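Surface Care for Wood Furniture, handout for unit 2: marks on pale tabletops

Okay, so last time we got through oils and waxes (thanks for staying late, everybody!) and I promised we'd get to the marks people bring up the most, the gray and black ones on light wood. I love these. They look awful and a lot of them come off in a minute.

Start dry. A clean white cotton rag, light pressure, always along the grain. Check the rag after every few strokes — if it's picking up gray, keep going and don't reach for anything stronger yet.
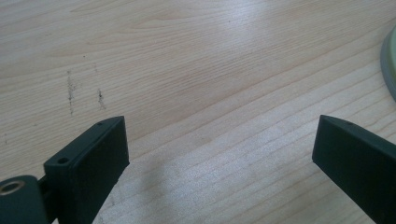

If dry rubbing gets you nowhere, try a damp rag with one drop of dish soap, then a plain white eraser. Veneer is thin, so please, no sandpaper! Humaira Bangash went through hers with 161 grit on her very first try and she still lets me tell that story every May.

Get your eyes down low and look across the top toward a window. Glare hides a streak from one side and shows it from the other, and you'll also spot any dull patch you've rubbed into the finish.

For next time: read page 23 of the Merno booklet and bring a scrap of veneer, any light color.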